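Stellenausschreibung: Mitarbeiterin/Mitarbeiter (m/w/d) Warenannahme und Sortiment

Der Verein Nuneo betreibt in Woltwood eine Lebensmittelausgabe für Haushalte mit geringem Einkommen. Zum Einzugsgebiet gehören 14 Ortsteile, versorgt werden derzeit 162 Haushalte. Für den Standort Bimero suchen wir zum September eine Mitarbeiterin oder einen Mitarbeiter für die Warenannahme und die Pflege des Sortiments in Teilzeit. Die Stelle ist zunächst auf zwei Jahre befristet; eine Verlängerung wird angestrebt.

Ihre Aufgaben

Annahme und Sichtprüfung der angelieferten Waren
Erfassung der Chargen und Mindesthaltbarkeitsdaten im Warenwirtschaftssystem Antwi
Einlagerung nach Warengruppen sowie laufende Kontrolle der Kühltemperaturen
Vorbereitung der Ausgabe, Ausgabebeginn jeweils 11 Uhr
Einweisung der Aushilfen in die Hygienevorschriften
Mitwirkung an der jährlichen Inventur

Der Standort Bimero verfügt über 300 Quadratmeter Lagerfläche, zwei Kühlräume und eine ebenerdige Rampe. Das Lager ist nach Trockenware, Backwaren, Frischware und Getränken gegliedert. Schwere Lasten werden mit Hubwagen bewegt; die Einweisung in deren Bedienung erfolgt in der ersten Arbeitswoche.

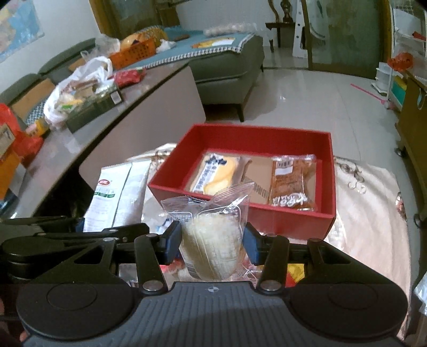 Zum Kern der Tätigkeit gehört die Prüfung der Kennzeichnung. Lebensmittel dürfen den Standort nur verlassen, wenn Zutaten, Allergene und Haltbarkeit für die Empfängerinnen und Empfänger nachvollziehbar sind. Bei losen Backwaren wird hierfür ein Aushang erstellt. Einzeln verpackte Stücke in Klarsichtfolie, bei denen kleiner Aufdruck und Strichcode unmittelbar auf der Folie stehen, werden dagegen einzeln in die Hand genommen und gelesen. Packungen mit beschädigter Naht oder unleserlichem Aufdruck sind auszusondern und im Abgangsbuch einzutragen. Über Zweifelsfälle entscheidet die Standortleitung.

Ihr Profil

Abgeschlossene Ausbildung im Lebensmittelhandwerk, im Einzelhandel oder in der Lagerlogistik; vergleichbare Berufserfahrung wird anerkannt
Gute Kenntnisse der deutschen Sprache in Wort und Schrift
Sicherer Umgang mit gängigen Büroanwendungen
Körperliche Belastbarkeit, auch für Arbeiten im Kühlbereich
Bereitschaft zu gelegentlichen Diensten am frühen Morgen
Eine Belehrung nach dem Infektionsschutzgesetz ist vor Dienstantritt nachzuweisen. Ein Führerschein der Klasse B ist erwünscht.

Wir bieten

Eine Vergütung nach der Entgeltordnung des Vereins einschließlich Jahressonderzahlung
Einen Zuschuss zum Nahverkehrsticket
Arbeitskleidung und Kälteschutz, Reinigung durch den Arbeitgeber
Fortbildungen während der Arbeitszeit

Schwerbehinderte Bewerberinnen und Bewerber werden bei gleicher Eignung bevorzugt berücksichtigt. Bewerbungen sind unabhängig von Herkunft, Alter, Geschlecht und Weltanschauung willkommen.

Bitte richten Sie Ihre Bewerbung mit Anschreiben, tabellarischem Lebenslauf und Zeugnissen an die Geschäftsstelle des Vereins Nuneo in Woltwood, Kennwort „Warenannahme Bimero“. Auf Bewerbungsmappen und Lichtbilder bitten wir zu verzichten. Schriftlich eingereichte Unterlagen werden nicht zurückgesandt und nach Abschluss des Verfahrens datenschutzgerecht vernichtet. Kosten, die im Zusammenhang mit einem Vorstellungsgespräch entstehen, können nicht erstattet werden.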